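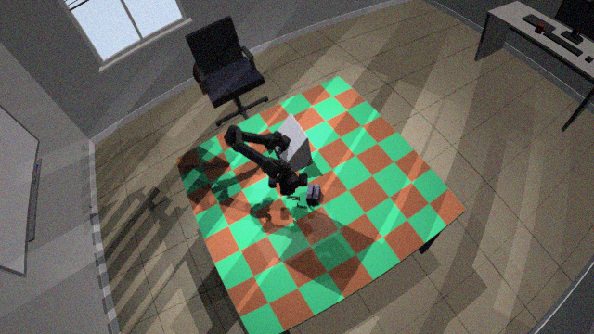

Every floor in my house has been ruined by something small. The dog gets blamed, and the dog deserves some of it, but the real damage came from a chair caster with a staple in it and from a rug pad that I bought because it was cheap and came in a tube.

These are notes I've kept on living with wood plank floors, mostly written down after doing the wrong thing first.

## Grit

Sweep before you mop. I know. You know. We all still look at a floor at nine at night and think the mop will pick it up. The mop will push it into a corner, where it dries into something like mortar.

A soft broom or a dust mop beats a vacuum with the beater bar running. If your vacuum has a hard-floor setting, check that it stops the brush. Mine has a setting with a picture of a floor on it and the brush goes right on spinning, so I suppose it's a picture of somebody else's floor.

## Water

Wring the mop until your wrists complain, then once more. A plank floor should be dry 2 minutes after you pass over it. If you can still see a shine at 6, you've used too much, and the seams are drinking it.

Skip vinegar. It's fine on a salad and in the kettle, but over the years it dulls a finish, and then you're shopping for a product to bring the shine back, and that product is usually wax, and now you have two problems and one of them is slippery.

## Rugs and mats

- Lift them every couple of months. Sun fades wood (or darkens it, depending on the species), and a mat that stays put all year leaves its own portrait on the floor. October is when I move mine, while the low sun is reaching places it ignored all summer.
- Check the backing. Some rubber and vinyl backings stain a finish yellow, and no cleaner I own will shift it. Felt or a pad marked safe for finished wood costs more. Pay it.
- New floor finish? Ask whoever put it down how long to wait before covering it. I waited a weekend. The living room still has a faint waffle pattern, which guests assume is deliberate.
- Curled edges: roll the mat the opposite way, tie it loosely and leave it overnight. Heavy books on the corners also work, provided you don't walk around barefoot in the dark.

## Chair casters

Turn the chair over. Go on. What's wound around those axles is mostly hair, with some thread and, in my case, a bread tag. Cut it with a seam ripper, pull the rest out with tweezers, and wipe the wheels with a damp rag. If a wheel still drags, it generally pulls straight out of its socket and a new one pushes in.

Hard nylon casters are meant for carpet. On wood you want soft ones. My neighbor Babita Sandhu swapped all of hers and reports that the only drawback is that the chair now drifts toward the window by itself, so at least she knows which way the house is sinking.

## Scratches

For a light one, clean the spot and try a touch-up marker one shade lighter than you think you need. Wipe it right away with a cloth. You can always add more color, and you'll have plenty of time to regret the dark one.

For a dent where the wood isn't broken, people swear by a damp cloth and a warm iron. It works on bare wood. On a finished floor it can turn the finish cloudy, so try it inside a closet first.

For a gouge, use a wax filler stick, scrape it level with an old library card, and put a plant on it.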